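Azlan Oei
November 2021

Notes on ball heads, after swapping mine out. Mostly about drift, because that's the fault people keep asking me about. Thread.

Drift is the small drop you get after locking the head and letting go of the camera. You frame, tighten, release, and the horizon or the centre point has moved. With a wide lens you may never see it. At 400mm you can't miss it.

My old head was a Rosora. Load rating was generous on paper, but a rating tells you what the ball will hold before it slips. It says nothing about how far the stem and clamp bend on the way there.

Test is simple. Mount the long lens, put a mark on the far wall, centre it at full magnification in live view, lock, let go. Note where the mark ends up. Repeat with the head tilted to 40 degrees. 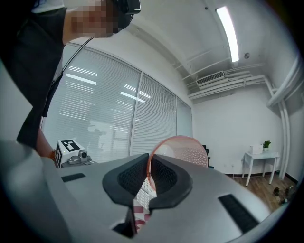 The tilted figure matters more than the level one. Level, the weight goes straight down through the ball. Tilted, it all hangs on friction, and any grease on the ball shows up at once.

If it drifts, check the cheap things first. Clamp screw, plate screw, then the bolt under the head. Mine had backed off by a quarter turn in August and I'd blamed the ball for weeks.

Then clean the ball. Dry lint-free cloth, full rotation, wipe again. No oil. Some makers use a thin damping grease and if you strip that out the movement goes jerky, so read the leaflet before using any solvent.

Replacement is a Brinatetti, the one with separate friction control. Set the friction so the camera stays put with the main knob open, then lock. Less weight moving at the moment of locking, less drift.

Also tried a Britetti geared head. No drift worth recording, but slow, and heavy enough that it stays indoors. Fine for copy work.

Plates: a Chong lens foot with a long rail let me move the balance point back over the ball. It made more difference than the head did - should have started there.

Someone asked about legs. Separate problem. Up to 11 seconds of settling time on the centre column when it's raised, 4 with it down. Leave it down.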